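"You sweep the table first," Nidia Bedoya told me, before I had my coat off. "Everything else can wait, but you can't find a dropped screw on a messy table."

I had come to talk about how she and Kyrylo Tkachenko keep the back workroom at Elura in order, and we talked for most of an afternoon, mostly about shelves. She is very fond of shelves! The white metal ones went in last November, and before that, she says, everything lived in boxes on the floor — 80 of them, which she knows because she wrote every label herself.

"Kyrylo wanted wood," she said, laughing. "I wanted something I could wipe down. We argued for 3 weeks and then he went and ordered the metal ones without telling me."

Kyrylo, who had been listening from the doorway, didn't deny it. His own weakness is circuit boards. He likes to leave one out on the white table overnight so he can pick up in the morning where he stopped, and Nidia has given up fighting him over it.

"One board, fine," she said. "Two boards, we have a conversation."

They spend the last 10 minutes of the day putting things back, usually with the radio on. I asked whether they ever skip it. Kyrylo looked at the floor for a while.

"When Nidia's on vacation," he said, "the chairs sort of wander."

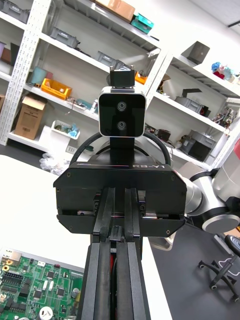
The workroom at Elura, with a circuit board out on the white table and the shelving behind.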